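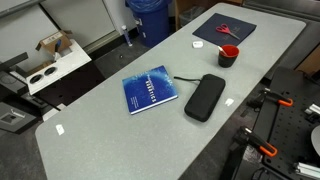
The long table in the reading room, with a blue hardcover, a zippered pouch and the red-handled scissors on their folder.

Clearing the Long Table

Our end-of-year tidy at Medari House is coming up, and the long gray table is first on the list (it does seem to collect everything, doesn't it!). Xiaoyan Ye will be going over it on 2025-12-14, and she asks, very kindly, that you stop by before then if you think any of the bits and pieces might belong to you. Books go back to the shelf by the window, pens and scissors go in the top drawer, and pouches and pencil cases will wait in the basket at the front desk for 14 days, so please don't panic if you've been away.

Azucena Villalobos is also looking for a few more cups for pens, and she'd be delighted with any you can spare, chipped or not. Leave them with her in the kitchen, and do stay for a coffee while you're there.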